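The Long Nights of Tatarham
How one town learned to sleep through the heat

By Sérgio Peixoto
13 July 2021

The houses on the east side of Tatarham were built for cold. They have low ceilings, small windows and thick walls, and in winter they hold on to every bit of warmth a stove puts out. In summer they do the same thing with the sun. By ten at night the street has cooled enough to sit out in comfort, while the bedrooms upstairs are still close to 80 degrees.

People here have always slept badly in July. What has changed is how many bad nights there are in a row. Older residents remember hot spells that broke after two or three days with a storm off the hills. Now a spell can last most of two weeks, and the storm, when it comes, often passes north of town and drops its rain on Mestow.

I moved here in October, when none of this was obvious. The seller mentioned the good walls. She did not mention that she spent summers at her sister's.

Central air is rare on the east side. The wiring in many houses is old, and the walls make it hard to run ducts. Window units fit badly in the narrow frames, and some landlords do not allow them. So most people get by with what their parents used: shades, open windows at the right hours, thin bedding and a fan. 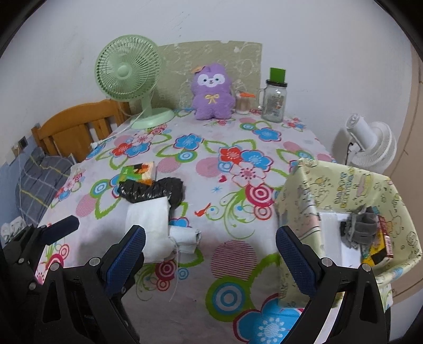 A desk fan and a flowered cloth.

The rules for windows are passed around like recipes, and no two households agree on them. The most common version is to open everything at sundown, leave it open all night, and shut it tight before breakfast. Curtains stay closed on the sunny side until late afternoon. A house handled this way can stay several degrees cooler than the one next door. The trouble comes when the night air never cools off. Then the windows stay shut, or they stay open and let in the heat and the moths, and neither choice feels right.

Where to put the fan is another argument. A fan does not cool a room. It moves air over skin, and the moving air helps sweat dry, and that is what brings relief. For this reason there is little point in leaving one running in an empty bedroom all day. At night, though, a fan set near an open window and pointed out can push warm air from the room and draw cooler air in from the other side of the house. This works best with a door open across the hall. My neighbors on the left swear by it. My neighbors on the right point theirs at the bed and have done so for 20 years.

There are limits. When a room gets very hot, well up in the nineties, a fan can do little good for someone who is old or sick, and it may give a false sense of safety. The town has opened the hall on Jirna Street on the worst evenings, with cots in the back and water by the door. The hall has room for 60 people. On the hottest night last summer it was a little over half full, and a few of those who came had walked there in their slippers.

Bedding matters more than most people think. Cotton and linen let damp air pass through, and a tight synthetic weave does not. Foam mattresses hold heat under the body, and a good many families on the east side take them off in June and sleep on whatever is underneath, with a folded blanket for padding. Others move downstairs. In my own house the coolest place is the kitchen floor, and I have slept there four times this summer, with my head next to the stove.

The old summer habit was to sleep outside. A town history printed in 1,871 copies and still sold at Espinoza, the hardware store, has a chapter on the sleeping porches that once ran along the backs of the larger houses. They had screens on three sides and canvas blinds that could be let down in the rain. Most were closed in after the war to make an extra bedroom or a laundry. You can still pick them out from the alley by their floors, which slope a little to let the water run off.
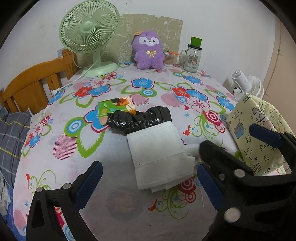

Zdeňka Hájek thinks closing them in was the worst thing the town ever did to itself. She slept on one every summer until she was married, she told me, and what she remembers is the noise – frogs, the late freight, her uncle coughing two houses down. You heard everybody, she said, and everybody heard you, and you slept anyway. When her family put in the walls and a proper window, her mother was proud of the new room and nobody could stand to be in it past May.

A few owners are now taking the walls back out. The work is not cheap, and the frames have often rotted where the old screens met the posts. Permits are slow, too, as the town counts a porch and a bedroom differently for taxes. Still, two were finished on my block this spring. The one on the corner has no blinds yet, only the screens, and on clear nights the family's lamp is visible from the alley until late.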